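Unit 2: Temporary Power at the Workbench
Course handout, Electrical Safety for Workshop and Office Staff
Prepared by Adoración Barroso. Revised in April by Inmaculada Tejada.

2.1 Scope

This unit covers multi-outlet extensions used on desks, benches and meeting tables. Fixed wiring, floor boxes and outdoor cord sets are treated in Unit 4. Read section 2.3 before the practical session in the Vorkolham room.

2.2 Terms

Relocatable power tap: a housing with one or more outlets, fed by a flexible cord, intended for indoor use. In everyday speech, a power strip. The term covers long bar housings as well as cubes and towers.

Supply cord: the flexible cord between the wall outlet and the housing.

Cord entry: the point at which the supply cord passes into the housing. It may be at the end, at the side or on top.

Strain relief: the part that carries pulling force on the cord so that the force does not reach the conductors or terminals.

Rated current: the highest continuous current for which the unit is marked. It applies to the whole unit, with all outlets taken together.

2.3 Load

Add the currents of all connected devices and compare the total with the rated current of the unit. Where a device is marked in watts only, divide by the supply voltage. At 120 V, a 1,500 W heater draws 12.5 A, leaving little margin on a unit marked 15 A. Heaters, kettles and hot plates are therefore connected directly to a wall outlet in all course rooms.

Worked case. A bench carries a monitor (0.5 A), a laptop supply (1.2 A), a task lamp (0.1 A) and a soldering station (0.6 A). The total is 2.4 A. The load is acceptable on a unit marked 15 A, provided the branch circuit is not already heavily used.

Never feed one power strip from another. The second unit adds contact resistance at each plug and encourages users to connect more load than the first can carry.

2.4 Housing shapes

Bar housings place all outlets in a line. They suit the rear edge of a bench and can usually be screwed down. Large plug-in adapters may block adjacent outlets.

Cube housings place outlets on separate faces, so that a bulky adapter on one face does not cover the next. They take up little table area. Where the cord enters at the top, it has to clear the housing before it turns down to the table, and it needs a free loop to do so.

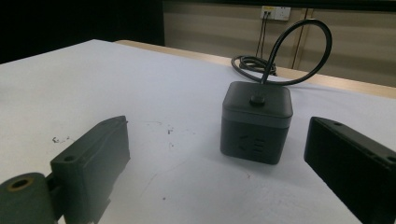

The loop should be wide and should lie away from the side where people work. A tight bend at the cord entry stresses the jacket and, over time, the conductors. Do not press the loop flat, tie it against the housing or hang the unit from it. A compact unit can be tipped by a pull on the cord, and a top entry gives that pull a longer lever arm than one near the base.

2.5 Excess cord

A coiled cord sheds heat less easily than one laid straight. At the small loads in the worked case the effect is minor. At loads near the rated current it is significant, and the cord must be fully uncoiled. For light loads, a loose coil is accepted under these conditions:

The coil rests on a flat surface and is not covered by paper, cloth or equipment.
No turn hangs over a table edge where a knee, chair arm or cart could catch it.
No metal wire or tight band is used to hold the turns.

If the excess is a permanent nuisance, request a shorter unit from stores. Cords are not to be cut and rewired by users.

2.6 Switches

Some units have a button on the housing. Depending on the model, it may switch the outlets or reset an overload protector. Read the marking or the data sheet before relying on it. A switch on the housing does not replace unplugging when equipment is to be opened.

2.7 Inspection before use

Unplug the unit at the wall, then check:

Housing: no cracks, no open seams, no discoloration near the outlets.
Outlets: contacts grip a test plug firmly, no debris inside.
Cord: jacket intact over its full length, including any part normally left coiled.
Cord entry: jacket does not slide in or out when pulled lightly.
Plug: blades straight, grounding pin present.
Marking: rated current and voltage legible.

A unit that fails any item is tagged and handed to the Enton counter. It does not go back on the bench while awaiting a decision.

2.8 Exercise

Work in pairs. Inspect the unit at your station, calculate the connected load and record both on Form 17. Sketch the cord route from the wall outlet to the housing and mark each bend.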